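Pre-event compliance checklist: seminar and lunch, Kalletti Rooms
Completed for: Rurkon professional events programme
Inspection date: May 9, 2022
Result: pass, with 2 items open

1. Fire certificate and risk assessment on site. Yes.
Comment: Assessment names the old tenant, Chrysikopoulos, on the cover sheet. Contents are current. Cover sheet to be reissued.

2. Room capacity displayed. Yes.
Comment: Limit is 192 seated. The seating plan must not exceed this when speakers and catering staff are counted.

3. Exit routes clear and signed. Partly.
Comment: Coat rail stands across the left-hand door of the rear exit. Move before doors open. Open item.

4. Step-free access from street to seminar room. Yes.
Comment: Ramp gradient acceptable. The door closer is stiff and a steward should be placed there during arrivals.

5. Hearing loop tested. Yes.
Comment: Signal weak in the back two rows. Reserve seats further forward for delegates who have asked for the loop.
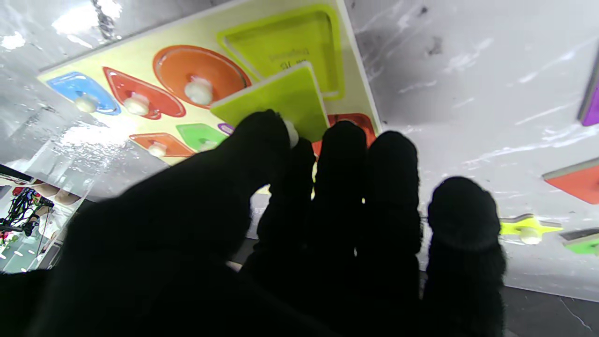
6. Portable electrical equipment labelled and in date. Partly.
Comment: Lectern lamp has no test label. The extension leads supplied by Nondavier are all in date. Lamp to be withdrawn or tested. Open item.

7. Trailing cables covered. Yes.
Comment: Cable to the projector runs under matting. Check again once the tables are laid.

8. Allergen information held for each dish. Yes.
Comment: Caterer has supplied a sheet for the hot lunch and the cheese course. The biscuits are listed by brand only; full ingredients requested.

9. Delegate data. Yes.
Comment: The mailing list holds 2,419 entries. Only the attendance list for this event may be taken to the venue. Dietary and access details are to be kept on a separate sheet and shredded afterwards.

10. First aid cover. Yes.
Comment: Kit sealed, expiry August. One trained person must stay until the last delegate leaves.

Open items (3 and 6) to be closed by the venue before the event. Re-inspection is needed only if the room layout changes.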